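Teaching by Showing
Handout 10, with reading questions at the end
Course notes by Eetu Kiiskinen. Revised 24 January 2025.

Bring this one to the seminar. It replaces the November version, which was kinder to the field than I now feel.

1. What we mean by a demonstration

A person knows how to do a job. A robot doesn't. Someone moves the robot through the job, the machine records its joint positions and camera views along the way, and a program later tries to turn those recordings into a rule for acting. Every claim you will read about robots that "learn like children" rests on some form of this. Children are cheaper to run and complain more, so please drop the comparison in your written work.

There are 2 main ways to produce the recordings. In the first, you take hold of the arm and push it along by hand. In the second, you stay off the arm and drive it from somewhere else, using a glove, a hand tracker, a pair of levers or a second arm built to match. The field calls the first kinesthetic teaching and the second teleoperation. I'll say "by hand" and "by remote," and you may do the same in the exam.

2. By hand

You can feel what you are doing. If the arm is pressing down too hard, your own wrist tells you. People pick it up in an afternoon. The trouble is that your body is in the way. You block the camera, you lean on the joints, and the forces in the recording are partly yours. Hand guiding also gets very awkward once there are fingers. Try moving an elbow, a wrist and a thumb on someone else's arm at the same moment and you will see the problem.

3. By remote

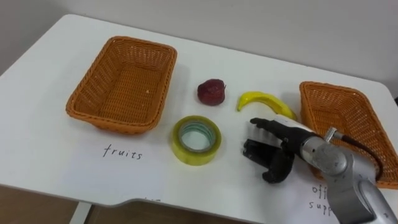 Sorting is the task you will meet most often in remote teaching, and I think it gets off lightly. It sounds like a test of understanding: put each thing where it belongs. Look at what the operator is given to work with. There is a banana, a small red fruit and a roll of clear packing tape, with two wicker baskets to put them in and the word "fruits" written by hand on the table under the left one. The operator reads the label, knows what a banana is, and has decided where it goes before the arm has moved at all. None of that thinking is in the joint data. What gets recorded is a path from one place to another. A program trained on such paths may learn "yellow goes left." It may learn "whatever is farthest from me goes left." Both rules will score perfectly until somebody moves a basket.

So when a paper tells you its robot sorts by category, ask these things before you believe it:

Were the baskets ever swapped, labels and all?
Were the labels ever swapped while the baskets stayed put?
Did the test include an object that was never in a demonstration?
Was the starting layout changed by a person who wanted the robot to fail, or by one who wanted to go home?

The last is only half a joke. Czesław Żak ran the Mutcombe sorting trials and kept a notebook of layouts, and when we went through it the tape had spent most of the project in the same patch of table. He hadn't meant it to. It was simply where his hand put it down.

4. Fingers

A two-jaw gripper has one question to answer, open or closed. A hand with several fingers has many, and the operator has to answer all of them through equipment that usually gives no sense of touch. People cope by watching very closely and moving slowly. They hover. They come in toward the object, stop, back off a little, come in again. The pauses are useful to the person and they go straight into the data, where the program can't tell a careful pause from a necessary part of the job.

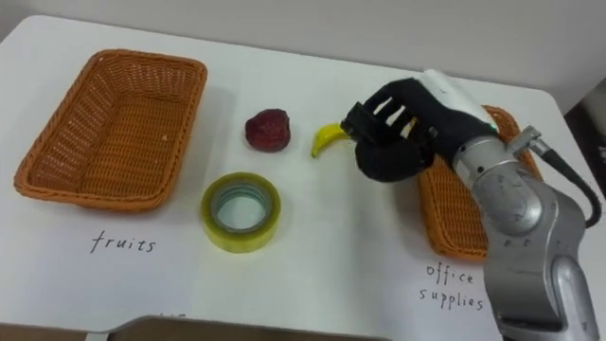
Some groups trim the pauses out afterward. I have mixed feelings about this. Trimming makes the robot look quicker and more sure of itself, and it also removes the only evidence of where the operator found the task hard. If you trim, keep the untrimmed files and say in the report that you did it. The Damska team did neither, and we still can't work out whether their hand was good at grasping or their editing was good at hiding.

Shape matters too. A roll of tape lying flat can be taken by its outer edge, or with a finger down through the hole. Two operators will choose differently and one tired operator will choose both ways in an hour. Average those and you may get a motion that does neither. Pick a grasp, write it down, stick to it, or else use a method that can keep the two apart (Bauerfeind, section 4 of the reader).

5. How many is enough?

You will see large numbers offered as if they settled things. The Dosteck set has 3,000 demonstrations and I have nothing against it except that people quote the figure and stop there. A great many near copies of one layout teach a robot that layout. I would take a much smaller set in which the objects, the light and the operator had all been changed on purpose.

Reading questions

Read Bauerfeind, section 4, and one sorting paper of your own choice.

a. Find the sentence in your paper where the word "understands" or "knows" first appears. What was measured?
b. Who gave the demonstrations? If the paper doesn't say, write down what you would need to ask.
c. Describe a rule based only on color or position that would pass the paper's main test.
d. Would the same task have been easier to teach by hand? Give your answer in one paragraph, and bring it on paper.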